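In defence of loud wallpaper

When I rented my first flat in Grastside, all the walls were white. The agent said it proudly, like a doctor giving good news. I lived there for two years and I cannot remember a single corner of it. The flat of my grandmother I left as a child, and I could still draw you the green leaves over her stove.

I think we are too afraid of pattern. People say a plain wall is calm, and that you will not get tired of it. Maybe so. But my neighbour Soledad Galindo put birds in her hallway in April, big ones, and every visitor stops there and starts to talk. In my hallway they only look for the place to hang the coat.

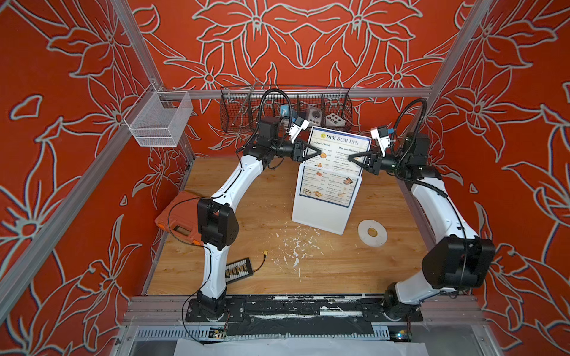
Pattern is accused of making a room small and busy, and I admit that a timid pattern can do this. Little dots, thin stripes, small roses in beige - these I also would not defend. A big flower is another matter. Pale grey lilies on orange-red, drawn only in outline, give the eye something large to rest on, and they can stand behind machines and black cables as well as behind a sofa. The colour is strong, the drawing is quiet, and I would have it in my kitchen tomorrow.

The other objection is money. A roll from Wodura is not cheap, and if you sell the flat the buyer may tear it down. Let him. I do not want to live ten years in rooms prepared for a stranger. My husband, who prefers white, has agreed to one wall, the one behind the bookcase. We are still discussing whether the bookcase stays.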